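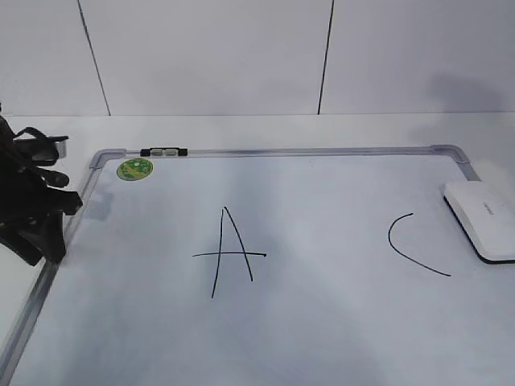 26 August 2021

Settling test, Fludico varnish, continued from the June batch

2 shares | 0 comments

Opened the retained cans from the June batch. Both had been on the lower shelf of the solvent cabinet, lids taped, no disturbance noted on the log sheet. The can from the Jokberg drum had a clear layer on top and a soft sediment below. Spatula went through the sediment under its own weight and it stirred back in by hand without lumps. The can from the Katoldale drum had a thinner clear layer but a firmer cake, and the spatula stopped before the bottom. Scraped and stirred until the color was even, then left both to stand with the lids on before sampling.

Matting agent is the same lot in both. The difference between the drums is the thickener, which was changed at Jokberg when the old grade went out of stock. Until now the assumption was that the new grade would hold up less well on standing. It lets more liquid separate, but the cake is softer, and a soft cake is the easier fault to fix on a shop floor.

Flow cup, 20 °C bath, 200 g drawn from each can after stirring. Jokberg ran two tests with close agreement. Katoldale first run was discarded, stream broke early and there was a skin fragment on the orifice. Strained, cleaned the cup with the soft brush only, repeated. Second and third runs agree. Values are on the loose sheet in the binder and still have to be copied into the table.

Drawdowns on the black and white cards, wire bar 2, one card per can plus a spare. Cards are in the rack, flat, away from the hood draft. Gloss to be read once they are hard. Do not stack them. The last set blocked together and we lost the readings.
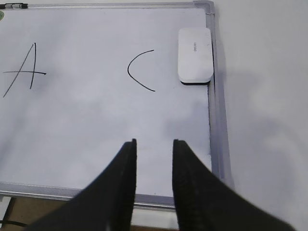

Coatings and Finishes Section, Test Room

Notes on the bath. The display read 20 °C but the glass thermometer lagged for a long time after the sample beaker went in. Circulation is weak at the back corner. Moved the beaker forward and it came up properly. Anyone using the bath for flow work should put the thermometer in the beaker and ignore the display. The earlier Doãn samples were run from the back corner, so their flow times are suspect and should be repeated before anyone compares them with this set.

Reference card for this test is number 364. It has a scratch near one end. Still usable if the reading head is kept to the middle.

Open items:
- copy flow times into the table
- gloss readings, both cards and the spares
- repeat Doãn from retained material, if there is enough left
- ask Jokberg for the data sheet on the new thickener grade
- new tape for the can lids, present roll leaves residue

Cans resealed and returned to the lower shelf. Next opening as per the storage plan, no stirring before then.

2 shares | 0 comments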